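Home blood pressure monitor reads lower than the clinic - which number goes on the form?

Asked by Leandro Pastor
10 September 2020
Viewed 787 times
Filed under: Blood pressure, Home equipment, Monitoring

I have been asked to keep a home blood pressure log before my next appointment at the Odley clinic. The log is a single sheet with two columns for morning and two for evening. It says "record BP" and gives no other instruction.

Equipment: a Vimton upper-arm monitor, automatic inflation, standard cuff, bought new in May. Batteries replaced last week. I also have access to an older Skorkis wrist unit, which I have stopped using because its results moved by a large margin depending on how I held my hand.

The problem is as follows. At the clinic my diastolic reading was high enough that the nurse took it again, and the second result was only slightly lower. At home the same evening the Vimton gave a diastolic of 76. The next morning it gave 75, then a noticeably higher value a minute later, then 75 again. The systolic values follow the same pattern. The home figures are consistently below the clinic figures, and the first reading of any sitting tends to differ from the ones after it.

Questions:

Is the difference between clinic and home within what would be expected, or does it point to a fault in the monitor?

If I take several readings in one sitting, do I write down the first, the lowest, or an average? The form has room for two.

Does the arm matter? The clinic used the right. I am right-handed and find it easier to put the cuff on the left.

I am not on any medication for this and have no symptoms. I would like to hand in a log that is usable and not have to repeat the exercise. 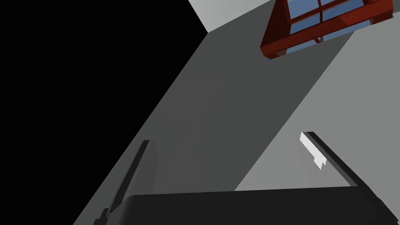 Si-woo Lim
Accepted reply, marked helpful by the person asking

Taking your points in order.

A home reading lower than the clinic reading is common and does not by itself indicate a faulty device. Blood pressure in many people rises in a clinic, sometimes by a good deal, and this is one of the main reasons home logs are requested. It can also go the other way, with normal readings at the clinic and higher ones at home, so the log is worth doing carefully in either case. The thresholds used to interpret home averages are usually set slightly lower than the clinic ones. Do not compare your home figures against a chart meant for clinic readings.

That said, you can't rule out an instrument error from the log alone. Take the monitor to your appointment and ask for a reading on it and one on theirs, on the same arm, a minute or so apart. Small differences are expected. A large and repeated difference in the same direction is worth asking about. You can also check whether your exact model is on a published list of validated devices. The model number matters here, as makers sell several units under similar names and they are not all tested.

Cuff size is the more frequent fault. The arm range is normally printed on the cuff or given in the manual. Measure around the bare upper arm, midway between shoulder and elbow. A cuff that is too small for the arm tends to read high, and one that is too large tends to read low. If your arm is at the small end of the range or below it, a "standard" cuff could account for part of what you are seeing.

On which number to record: take two readings per sitting, one minute apart, and write down both. Your form has two columns in the morning and two in the evening, so I would assume that is what the columns are for, but call and confirm. Don't pick the lowest. Don't repeat the measurement until you get a figure you like. If the two are far apart, take a third and note it in the margin. The clinic will do the averaging, and some offices drop the first day before they do. Seven days is a common length for a log of this kind. If yours doesn't say, ask that on the same call.

Conditions should be the same each time:

No caffeine, exercise or smoking in the half hour before.
Empty your bladder first.
Sit for five minutes with your back supported, feet flat, legs uncrossed.
Cuff on bare skin, not over a sleeve, lower edge just above the bend of the elbow.
Forearm resting on a table so that the cuff is level with your heart.
No talking during rest or measurement, including on the phone.

The arm height point is often missed. With the arm hanging down at your side the reading comes out higher than it should. With the arm raised above heart level it comes out lower. That is also the likely explanation for your wrist unit, where a small change in hand position moves the sensor a long way relative to the heart. 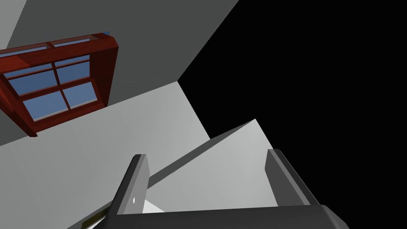
As for which arm, a difference of a few points between left and right is ordinary. The usual practice is to measure both at the start and then keep to whichever reads higher. If the clinic has already chosen the right arm, use the right so the two sets can be compared, and write "R" at the top of the sheet. It is awkward to fasten with the other hand but manageable if you pre-form the loop and slide it up. A persistent large difference between arms should be mentioned to them.

The variation inside one sitting is normal. These monitors estimate pressure from small oscillations in the cuff, and movement, an irregular pulse or a muscle tensed under the cuff will all affect the result. If the display shows an irregular heartbeat symbol more than once, write that down too.

One caution. None of this applies to a very high reading with chest pain, shortness of breath, a severe headache, weakness on one side, trouble speaking or a change in vision. Call emergency services in that case and leave the log for later. Anyone who is pregnant or recently gave birth should use the limits given by their own maternity team, which are acted on sooner.

Reply from a guest

I just write the middle one. Been doing that for years on a Krishnan monitor and my doctor never said anything. Mine always reads high after dinner so I do it before. Check the tube isn't kinked, mine was.

Comment by Leandro Pastor

Thank you. I called the clinic and the two columns are for two readings, one minute apart, for seven days. They were not particular about the arm but said to stay with one. I will use the right.

I measured my arm and it is inside the range on the cuff, though near the bottom of it. The tube is not kinked. I had been resting my hand in my lap, so the cuff was somewhat low. With the forearm on the table the readings are a little lower again, and the first and second are closer together than they were.

One remaining item. The Vimton stores readings for two users and I had not set the switch, so some of my earlier results are under user B. Is there any way to move them across?

Comment by Si-woo Lim

Not on any unit I have used. Copy them by hand if you want them, but I would leave them out. They were taken with the arm in a different position and would only muddy the average. Set the switch, set the clock, and start the log from the next morning.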